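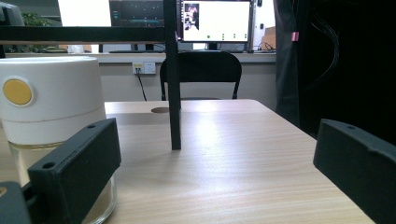 How to Get Cozy Lamp Light on Your Desk (or wherever you like to sit!)

Posted 4/30/21

I love a small table light. One little glow in a corner can change a whole evening, and setting it up takes five minutes and no tools. I've moved mine all over the apartment since February, and this is the routine I use now.

What you'll need: one small lamp, a soft dry cloth, and a piece of plain paper.

Step 1. Clear the tabletop and wipe it down. Crumbs under a base make the lamp rock, and that little wobble will drive you crazy!

Step 2. Wipe the lamp too, while it's switched off. Fingerprints on a glass section show up so much more once there's light behind them.

Step 3. Sit in your usual chair and have a look at the height. If the bulb shines straight into your eyes, slide the lamp back or off to one side. I like mine a forearm's length away, a bit left of my notebook (I'm right-handed, so my hand doesn't throw a shadow on the page).

Step 4. Turn off the ceiling light and lay the paper where you'd read. Look for glare on the table around it. Pale wood is lovely for this, it bounces the light back so softly, but a glossy finish may need the lamp moved over a few inches.

Step 5. If your lamp has a cord, run it along the back edge and away from where your knees go.

Leave it there for a couple of evenings before you decide. My favorite spot ended up being the one I tried last, right by the window!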